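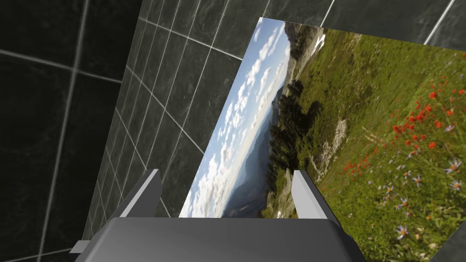
Echeverri council backs grants for kitchen and bath repairs in older rentals

Owners of older rental buildings in Echeverri will be able to apply for city money to fix leaking kitchens and bathrooms under a program the City Council approved at its October meeting.

The vote was 5 to 2. Grants will cover half the cost of a repair, up to a set limit for each apartment, and owners must pay the rest. Applications open next month at the housing office on Cunis Street.

The program is limited to buildings with 10 or fewer apartments that were built before the city adopted its current plumbing code. The housing office says 845 apartments in Echeverri fit that description, most of them in the blocks between Cunis Street and the rail yard.

Eligible work includes replacing supply and drain lines, repairing subfloors, removing water-damaged wallboard, and resetting or replacing tile where a wall has to be opened. Bathroom fans and kitchen vents are also covered if they are replaced as part of a larger repair. New appliances, countertops and cabinets are not covered unless an inspector finds that the existing cabinets were damaged by a leak.

Eustaquio Zamudio, the city's housing director, told the council that leaks behind kitchen and bathroom walls were the most common complaint his office received from renters last year. He said many owners patch the surface and leave the pipe alone.

"We go out, we write it up, the owner puts a new piece of wallboard over it, and we're back in the spring," Zamudio said. "Opening up a tiled wall costs money, and some of these owners have three apartments and a day job."

An owner who accepts a grant may not raise the rent on the repaired apartment for 14 months after the final inspection. That section drew most of the discussion. An earlier draft set the limit at two years, and several owners said at a hearing in the summer that they would not apply on those terms.

The two members who voted no gave different reasons. One said the rent limit was still too long and would keep small owners away. The other said it was too short, and that the city should not be paying for work the housing code already requires.

Tenants may not apply on their own, but they can ask the housing office to inspect an apartment and send the results to the owner. Owners will have 30 days to respond to that notice. If they do not apply for a grant or show that the work is scheduled, the case goes to code enforcement as it would now.

The council also changed the rules for moving tenants out during repairs. Where a kitchen or the only bathroom will be out of use overnight, the owner must offer another apartment in the building, a hotel room or a cut in rent. The grant may be used for hotel costs. The first draft did not mention relocation, and it was added after renters from the Salletti Apartments spoke at the summer hearing. One of them said her family had washed dishes in the bathtub for most of a month while a drain line was replaced.

Contractors must be licensed and must register with the city before starting work. Eltero Plumbing and Tile, which has done repair work in several city-owned buildings, asked the council to let contractors be paid directly instead of waiting for owners to be reimbursed. The council agreed to direct payment for the city's half of the bill, to be sent after the final inspection.

Money for the first year comes from the city's housing fund. Zamudio said his office would handle applications with its current staff but may ask for another inspector in the next budget. Apartments with an open code violation will be considered first, followed by those where an inspector has found active leaks. All others will be taken in the order they come in.

Application forms will be available in English and Spanish. Owners will need proof of ownership, a current rent roll and one written estimate. A second estimate is required for any job that involves more than one apartment.

The council will review the program next fall. The housing office is to report how many repairs were finished, what they cost and whether the tenants stayed.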